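Maribel Inga, speaker notes, 17 Oct 2020
Session: "Should you pay for the Witonine plan?"

Slow down on the first one. Last time I did this in 7 minutes and had to fill the rest with questions about my lanyard.

Open with the price. Witonine sells a pair of hand-held grippers, plus a subscription that turns your recordings into a folding routine for whatever arm you own. The kit is 1660 dollars. The subscription is 72 a month, which the sales page mentions in a gray I would call shy. Wait for the laugh. If it doesn't come, move on to Hustus.

Hustus rents by the week and picks up the phone. Steinbach has the nicer case. I tested all three in July and wrote the results up for people who do laundry at scale, or would like a machine to.
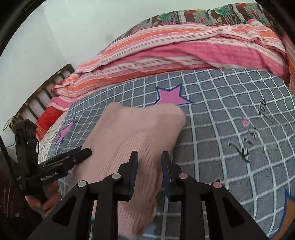
Knitwear is where the brochures go quiet. Every vendor demos on a dish towel, a square thing with four corners and no opinions. Give the same job to a soft pink knit with ribbing down the middle, on a bed, on a sheet with its own grid and stars printed all over it, and you learn what you're paying for. Ask each vendor two things: does the price cover patterned backgrounds, and who relabels the bad takes? Witonine said yes, and then "you do." I recorded 727 takes. Say the number and drink some water.

Comfort next. Two grippers means two tired wrists. Beltus sells a forearm brace that helps, sold separately, naturally. Pass mine around and get it back this time.

Verdict: rent from Hustus for a week before buying anything. If you still like folding sweaters by proxy after that, the Witonine kit is decent and the plan can be canceled by email. I have the email address on a card. Take questions, skip the one about socks.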